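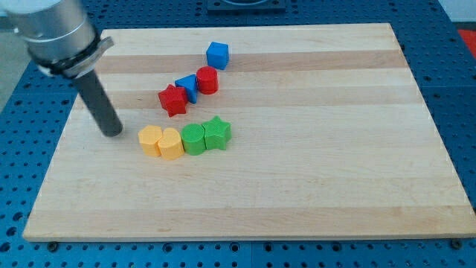

Week 2: Why finance ministries and central banks quarrel. A minister wants growth before the vote; a governor wants prices to sit still. Keynes is next week, so please stop bringing him up. Picture the budget as eight colored blocks on a cutting board: the ministry may push them into any curve it likes, and the board gets no bigger. Culberg's ministers tested this in July by ordering a rate cut and calling it advice.

Read the Lasen chapter, all 22 pages, including the dull ones on bond auctions. Come ready to say who won, and who paid.

Search this site
Enter keywords Go

Recent handouts
Week 1: What a currency board does all day
Plelcombe and the price of bread

Comments (2)
Mieczysław Jabłońska: Is the bond auction part on the test?
Ye-seo Tak: It is now.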